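Wood Surfaces and Finishes, Unit 2
Handout: Reading Figure and Sheen on Pale Tabletops
Instructor: Duangjai Ongart

2.1 Terms

Grain is the direction in which the fibers run. Figure is the pattern seen on the face after the log has been cut. The two words are mixed up in most shop catalogs. In this course they are kept apart, and the lab report is marked down where they are not.

Flat-sawn boards are cut tangent to the growth rings. The face shows wide, wandering lines, and in the middle of the board these may close into arches. Quarter-sawn boards are cut at close to a right angle to the rings and show straight, narrow lines. Rotary-cut veneer is peeled from a turning log, so the blade passes in and out of the same rings many times. Its figure is broad and irregular.

2.2 Light and sheen

A finished surface returns light in two ways. Diffuse reflection carries the color of the wood. Specular reflection carries the color of the lamp or window and hides the figure where it is strong. The rougher the film, the wider and weaker the specular patch. 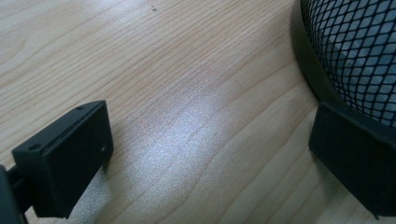 Sheen is measured with a gloss meter at a fixed angle, 60 degrees for most furniture work. Matte films are read again at 85 degrees, where small differences are easier to separate. Take 3 readings along the grain and 3 across it and record both sets. Do not average them together. Open-pored woods give a lower value across the grain.

2.3 Sanding before finish

Sand with the grain and do not skip grits by more than one step. Cross-grain scratches left at 120 will show under any clear coat, and under a stain they show darker than the wood around them. The Plamum test panels are sanded to 180 and stopped there. Going to 300 or finer closes the surface and reduces how much stain it takes up.

Where the lines bend sharply, fiber direction changes over a short distance. Plane these areas with a light cut, or use a scraper. 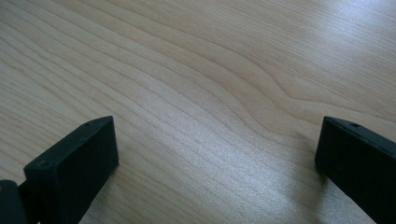 Fig. 2. Fine grain lines with a shallow S-shaped ripple, pale wooden tabletop.

2.4 Reading for next session

Morris, course notes, section 3 (film thickness). Ertürk, worksheet on stain uptake, problems 1 to 4. Bring the panel from Unit 1 with the back face unfinished.

Revised 12/27/23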